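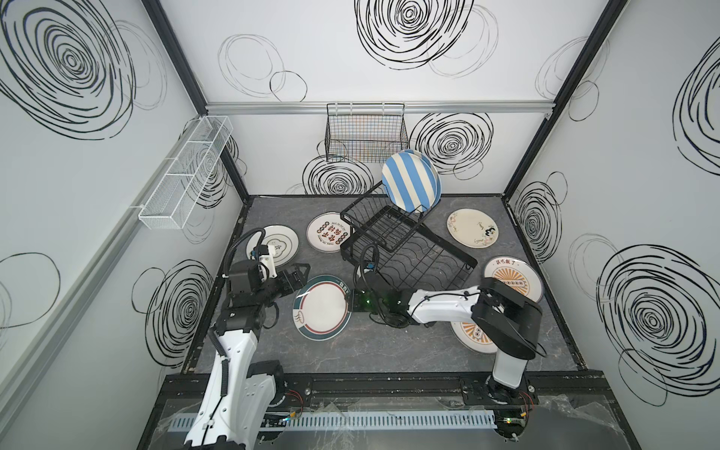

## 2. Planning your order

Complete this section before you request a quote for a Truva two-arm cell.

1. Measure the bench. Leave 25 inches clear on the side where you will reach in.
2. List the items the arms will handle. For dish work, include the rack and the largest plate.
3. Choose wall prints and wall rails. Baskets hang from the rails and are ordered separately.
4. Enter the arms, grippers and wrist cameras on separate lines of the budget sheet. Purchasing may need to charge them to different accounts.
5. Add $500 for spare cables and gripper fingers. Labs running daily shifts should plan on up to twice that.
6. Send the sheet to Agnese Jaunzems at Lekik. Delivery takes 9 weeks from a signed order.

**Note:** Plates and other test items are not included. Buy duplicates of anything with a printed design — patterns are often discontinued.

**Caution:** Do not order arms without the matching mounting rail. Rails from the older Amano cell have different hole spacing and cannot be adapted.

For power requirements, see Section 3.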